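Slack Finger

Night shift had gone. Natalie Pickering had the log open on her knees and a biro that wouldn't write.

12 April 2022, she put. Then, fault. Then nothing for a bit.

"Say it again," she said. "From when the jaw shut."

Elie Moussa was on the bottom stair with his hand wrapped in a tea towel. He didn't look at her. Looked at the towel.

"I told you. I let go of the trigger and it shut anyway."

"You let go."

"I let go. It's meant to open. You let go, it opens, that's the whole point of the bloody thing. It didn't. It shut and it stayed shut and my thumb was in it."

"Why was your thumb in it?"

Long breath. "Because the plate was slipping."

She wrote that down, or tried. Shook the biro. Wrote it again over the top.

Nobody was supposed to steady the plate. Page one of the Karam sheet, hands on the handles, always. But the sheet also said 400 pickups a week per house, and a plate that smashed didn't count, and you had to sweep it up yourself on your own time. So people steadied the plate. Natalie had done it. She'd done it in this very house, in September, and written nothing.

"How long?"

"What, shut? Dunno. Long enough. Hanan had to hit the button."

Hanan Aoun called through from the hall that she hadn't hit any button, she'd pulled the plug. The button did nothing. She had pressed it 3 times.

Natalie stopped writing.

"The stop button did nothing?"

"Nothing. Light stayed green."

That was worse. That was a lot worse. A sticky jaw was a spring or a bit of grit, you sent it back to Fliller in a padded bag and they sent you another. But a stop button. There were 1,000 pairs of these out, in kitchens mostly, people's actual kitchens, kids about. She thought about ringing Nabil straight away and then thought about what Nabil would say.

He rang her instead. News travels.

"Is he hurt?"

"Bruised. Nail's gone black. He can bend it."

"Good. Good. So log it as operator contact."

"Nabil, the stop failed."

"Did you see it fail?"

"Hanan did."

"Did you, though."

She went and stood by the back door with the phone. There was a wet bit on the step and she stood in it. He talked about the delivery to Ivari, 3,000 runs by the end of the month, all of it kitchens, and how a stop fault meant every pair called in and every house dark for weeks. He wasn't shouting. She'd have prefered shouting.

"Just try it," he said. "Left and right. Open, close, let go, press stop. If it does it again, fine, we call it in. If it doesn't, it's operator contact. Fair?"

It sounded fair. That was the trouble with him.

Maysoun Geagea said she'd do it. Nobody asked her. She had the smallest hands and the steadiest, and she was already pulling her sleeves down and standing up at the sink.

"Left one first," said Natalie. "Nothing near the fingers. I mean it. If the plate slips let it slip."

"I know."

"Let it break."

"I know, I know."

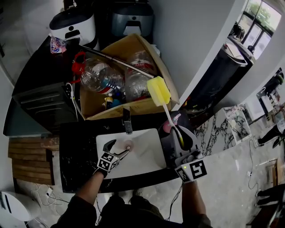
What Maysoun Found

Left one was fine. Open, close, let go, open. Ten times. Natalie said each one out loud and felt stupid doing it.

Then the right. Open. Close. Let go.

Open.

Again. Open. Again, and Elie had come in from the stairs by now and was watching with his towel against his chest, and it opened, and it opened, and he said, very quiet, "It did, though. It did shut."

"Try it with the cable pulled over," Hanan said. "He was leaning. It was hanging off to the side, sort of twisted."

Maysoun leaned. The cable went tight. She squeezed, the jaw shut. She let go.

It stayed shut.

Nobody moved. Maysoun held her hand up off the trigger, fingers spread, so they could all see.

"Stop button," said Natalie. Hanan pressed it. Pressed it again. Light still green.

"Lean back."

Maysoun leaned back, the cable dropped, and the jaw sprang open with a little click like a pen.

So. One strand gone in the cable, probably, where it came into the handle. Both signals down the same wire, the let-go and the stop. One bad bend and you lost the pair of them together. Somebody at Brarar had drawn that, saved themselves a wire, gone home.

"Do it once more," Natalie said, and got her phone out and filmed it this time. Cable tight, jaw shut. Stop, stop, stop. She sent it to Nabil with no message. Then to Fliller. Then, before she could think about it too hard, to every house lead on the list. Unplug at the wall. Dont use the button.

The phone started going almost at once. She put it face down on the stairs and turned back to the log. Crossed out one word. Wrote stop circuit, cable, repeatable.

Elie wanted to know if he'd still get paid for the morning.

"Yes," she said. She had no idea. "Put your hand under the cold tap."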